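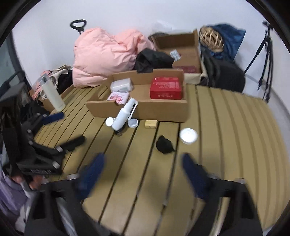 Chapter 2
Stock at the Table: Trays, Packets and Bottles

Most small workplaces keep their everyday supplies in something that was meant for another job. A shallow cardboard tray with a handle hole in the end will hold packets and boxes well enough, and it can be lifted with one hand when the table has to be wiped. A spray bottle is usually stood outside the tray, where a leak will not soften the card.

This chapter follows the supply table at Halim, a 20-seat lunch room in Dernisgate. You will learn to sort mixed goods by their packaging, to leave working space in a tray, and to write up a stock card.

Before you start

You should have finished the labelling exercises in Chapter 1. You will need a tray, a blank stock card and 13 small items in different kinds of packaging. Allow 60 minutes for the practical work.

Key terms

Open tray: a container with low walls and no lid.
Clear wrap: transparent film that lets the contents or an inner label be seen.
Working space: the part of a tray floor kept free so that goods can be moved without unpacking.

2.1 Sorting by packaging

Soft packets lose their shape under weight. Keep them flat, and put rigid boxes at one end of the tray where they will not slide onto them. Slatted tabletops need extra care, as small items can tip where a base sits across a groove.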